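Getting off paper invoices, mostly

7 min read

I run the back office for a two-person repair business, and until April every supplier invoice we received ended up as a sheet of paper in a binder. Invoices that came by email were printed. Invoices that came by post were opened, stamped with a received date, and filed behind the printed ones. The system dated from before my time and it worked, in the sense that anything could be found if you knew which month it was paid in. If you only knew the part number, you were in for an afternoon.

This post covers how I moved the archive to searchable files, what settings I ended up with, and which parts I would do differently.

The backlog was 800 documents, most of them one or two pages. I excluded anything older than the retention period our accountant gave me. Those went to the shredder unopened.

Preparation took longer than scanning. A sheet feeder will take mixed paper sizes, but it will not take a staple, and the binder pages had been stapled by several people with different ideas about where a staple goes. Top left is easy. Two staples down the long edge is slower, and a staple through a folded receipt usually tears it. I sorted everything into three stacks before starting: clean single sheets, multi-page sets, and fragile items such as thermal receipts. The fragile stack went on the flatbed.
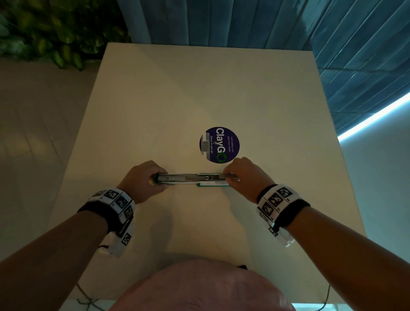 Resolution was the first setting I got wrong. I started at a high setting on the theory that storage is cheap. Storage is cheap, but text recognition on the larger files took several times longer and the output was no better on ordinary laser print. I dropped to 300 dpi grayscale for everything except the thermal receipts, where the extra detail did help with faded digits. Pure black and white gives the smallest files, but it turns colored stamps into solid blobs and anything under the stamp is lost.

For recognition I used Voicu, which runs locally and writes a hidden text layer into the PDF. Accuracy on the body text was good. Accuracy on part numbers was not, because the software tries to correct toward dictionary words and a part number is the opposite of a dictionary word. There is an option to turn the dictionary off per region. I set a region for each of the 14 suppliers we buy from regularly and left the default in place for the rest. Setting up one region takes a few minutes, and you only need to redo it when a supplier changes its layout. Jirkomine changed theirs twice during the project.

File naming went through three versions. The first had the supplier, the date, the invoice number and the total. The totals were a mistake. A credit note changes what you care about, and then the name is wrong and you have to decide whether to rename it. The second version dropped the total but put the supplier first, which sorts badly when you want everything from one month. The current version is year, month, supplier short code, invoice number. The short codes are four letters and live in a text file in the root folder. Driltetti and a smaller firm both wanted DRIL, so the smaller firm became DRLS. 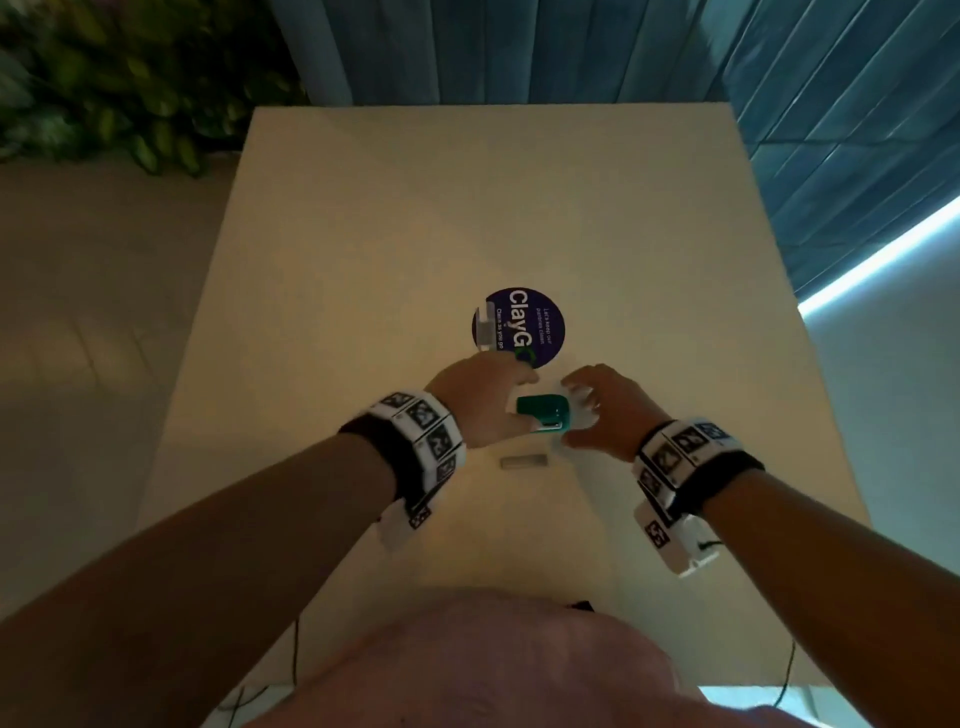

Backups are plain. The working copy sits on the office machine. A nightly job at 11 p.m. copies changed files to an external drive, and a second job sends an encrypted copy to Hostora. I keep 14 daily versions and then one per month. I tested a restore by pulling one full month from the remote copy to a different computer and comparing checksums. Two files failed the comparison. Both had been open in the PDF viewer when the job ran, and the viewer had saved a view setting back into them. I made the archive folder read-only for the everyday account and the problem has not come back.

The one thing I underestimated was searching. The built-in search on the office machine indexes PDF text, but only after it has decided the folder is worth indexing, and it does not tell you when it is finished. For the first week I got partial results and assumed the recognition had failed. Zachary Morin, who had done a similar conversion for his own shop, suggested forcing a rebuild of the index and leaving the machine on overnight. It was complete by morning.

New invoices are handled once a week. Emailed ones are saved straight to the incoming folder and never printed. Posted ones are scanned, checked against the delivery note, and kept in a box for 7 months before they go. A script renames whatever it can identify and leaves the rest for me. It currently misses handwritten invoices, which I type in by hand, and anything with a rotated page. I have a partial fix for the rotated pages that works on everything except landscape tables, and I'll post the script when it does those too.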